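Treldale gripper, notebook
October 10, 2023 — box sorting, second go

Workbench was full of Njål's bicycle again, so I set up on the bed.
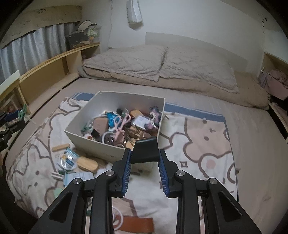

What I was trying to do

Take small things out of the white box one at a time and put them down on the blanket without dropping, launching or crushing any of them. The box is my usual drawer rubbish: pink scissors, the turquoise pouch, a coiled white cable, keys, clips, packets. Khoa says a proper test set should be chosen with care. I say a proper test set should be whatever I can't find a home for.

Changes from last time

New ridged pads, the blue ones. The old smooth ones let go of anything with an opinion. I glued these with the Forsberg two-part and left them overnight under a dictionary.

Linkage screws backed off a quarter turn each. It had been closing like a rusty gate and I had blamed the motor, then the driver board, then Khoa. It was the screws.

Current limit on the servo is now 600 mA. Gunvor wanted it higher. Gunvor doesn't have to buy the servos.

How it went

27 tries, 18 clean lifts. Much better than the first go, which I'm not going to write down.

Wooden bits are easy. Anything with two flat sides and a bit of thickness comes up first time, and I got rather smug.

Keys are horrible. The fingers close, the keys slide flat, and I end up pinching cardboard. Twice I lifted a wall of the box and the whole lot came with it.

The cable comes up well and then brings its friends. I've scored that as a miss, though Poppy argued for a bonus.

Soft packets depend on where you grab them. Middle is fine, corner and they fold. No idea yet what to do about it — perhaps a softer pad at the very tip.

Mattress is a poor bench. Push down on the box and it sinks, so my depth is off by however much the springs feel like giving. Next time a board goes under the blanket.

To do

Print narrower fingertips, 2 mm off each side, and try the keys again.
Ask Hedvig whether the Wultov encoder is still in her drawer or whether she has lent it out.
Label the spare pads left and right. They are not the same. I have now learnt this two times.
Get the bike off the bench before February.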